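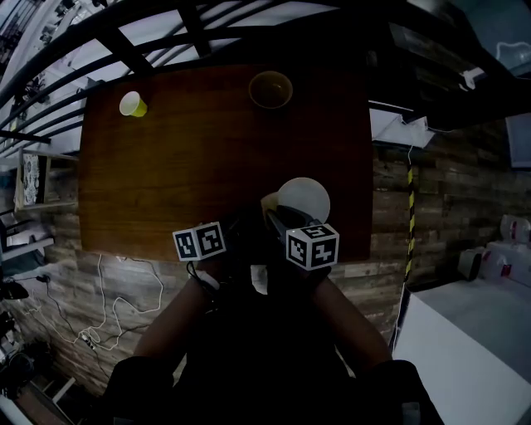 Comparing two sets of jaws for a hand-held gripper
Project report, Gilthorpe robotics option
Oľga Jireš and Liam Bellamy, supervised by Ctibor Hájek

When we chose this project in October we thought the hard part would be the robot arm, and we were rather looking forward to it. As things went, we spent nearly all our time with the gripper in our own hands, and we are glad we did, because we learned a great deal about how much a person quietly corrects for a bad grip without noticing!

Our question was a simple one. The Danko jaws are stiff, with a flat face, and the Tornix jaws bend a little when they meet something. We wanted to know which of the two would give us more usable recordings to pass on to Oldřich Tóth, who looks after the arm and is (very patiently) waiting to train it on whatever we bring him.

We made 400 recordings in all. After throwing out the ones where the marker cubes were lost from view or the cable had been tugged, 264 were left, and we marked each of those as a clean pick, a slip or a miss. Of these, 205 were clean picks, and the other 59 were split between slips and misses.

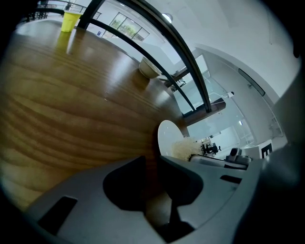 Light, soft things gave us the most trouble, whichever jaws we had fitted. The Danko pair tended to push them along the table before closing, and we found ourselves chasing them towards the far side, which made for some very long recordings. The Tornix pair was kinder, though it was slower to let go, and Liam had to learn to open his hand fully and wait a moment before lifting away.

With bowls and cups we could hardly tell the two apart, provided we came in at the rim. Coming in from the side was another matter, and we would like to try it again with more care.

We should also own up to a weakness in our method. Oľga did most of the Danko recordings and Liam most of the Tornix ones, so some of the difference may simply be the difference between us. Next term we plan to swap over and record another 62, using the same objects.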